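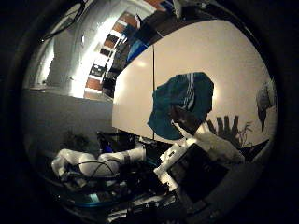
Walking to work, year one

By Wenceslao Sosa
3/20/26

I stopped driving to work last August. The car needed a new clutch, the garage in Wambridge wanted three weeks to get the part, and by the time it was ready I had gotten used to going on foot. I still own the car. It goes to the grocery store and to my sister's house.

The walk takes 40 minutes if I go by the main road and a little longer if I cut through the park behind the library. I tried both for a month. The park is nicer but the path floods at the low end, and one morning I had to turn back and ended up late for a meeting I was supposed to be running. Now I take the road in and the park home, when it doesn't matter what time I arrive.

A few people have asked what gear I use. There isn't much of it. I bought one pair of decent shoes and wore through the heels by January, so I had them fixed for 30 dollars and they are fine again. I keep a second pair under my desk. My rain jacket is ten years old. A cap does more for me than an umbrella on most days, especially on the bridge, where the wind comes straight up the river. Gloves from November on. My backpack is too big, and I keep meaning to replace it.

I used to listen to podcasts the whole way. Around Christmas my headphones broke and I went without for a week, and I found I liked that better in the morning. I go over what I have to do that day, or I look at houses. There is one on Mill Street that has been having its porch rebuilt for as long as I have been walking past it. In the evening I still put something on, mostly long interviews and a history series I am slowly getting through.

The worst part is crossing at the Bosora turnoff. Cars come off the highway too fast and the button for the walk signal takes forever. I wrote to the city about it in the fall and got a form letter back. I wrote again last week and included the times of day when it is bad – just before eight, and again after five. If you use that crossing, please write too.

I did not lose much weight, which is the other thing people ask. A few pounds, and most of them came back over the holidays. I do sleep better. My knees hurt for the first month and then quit hurting. I also know the names of four dogs now.

Money is harder to work out. I spend less on gas, but I pay the same insurance for a car that mostly sits in the driveway, and I buy more coffee than I used to, because the bakery is right on the way. I may look at a cheaper policy when mine renews.

Next month I want to try the old rail trail as a way home. It adds a couple of miles, so it will have to wait until the evenings are lighter.

3 comments | 11 shares

© Wenceslao Sosa | Contact | Back to top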